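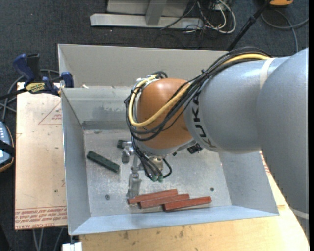 **Darent Budget Office** · 1/9
The council's draft spending plan for the coming year was laid before members in February. The following posts set out the main points and the questions most often put to this office.

**2/9**
The plan provides for total spending of £491 million. Income from all sources is expected to fall short of that sum by about £30 million. Members must close the gap by law before the plan can be adopted.

**3/9**
The leading group proposes to meet the larger part from reserves. The opposition amendment, moved by Cllr Khadija Ouazzani, would draw less from reserves and delay the Ballero road scheme by two years.

**4/9**
This office takes no view on either course. Our published note costs both on the same terms. Where the two sides quote different figures for the road scheme, the difference lies in whether interest on borrowing is included. Our note includes it.

**5/9**
The public consultation drew 2,863 replies. Of these, 188 came from parish councils, businesses and other bodies, and the remainder from residents. A summary by ward is annexed to the report. Replies from Adau ward were delayed in the post and have been added to the second version.

**6/9**
Several residents asked whether council tax may rise by more than the limit without a local vote. It may not. Neither the plan nor the amendment proposes to exceed the limit.

**7/9**
Correction: the first version of Table 4 gave the library grant under the wrong heading. The total was not affected. We are grateful to Cllr Amr Cherkaoui for drawing this to our attention.

**8/9**
The finance panel, chaired by Cllr Chaimae Sqalli, will hear evidence from the chief finance officer, Tarek Ait Brahim, at 10 am in the Shawky Room. The hearing is open to the public. Written questions should reach the clerk by noon on the day before.

**9/9**
The full council votes after the panel has reported. Paper copies of the plan may be read at the main library and at the council offices during opening hours. Large-print copies are available on request from the clerk.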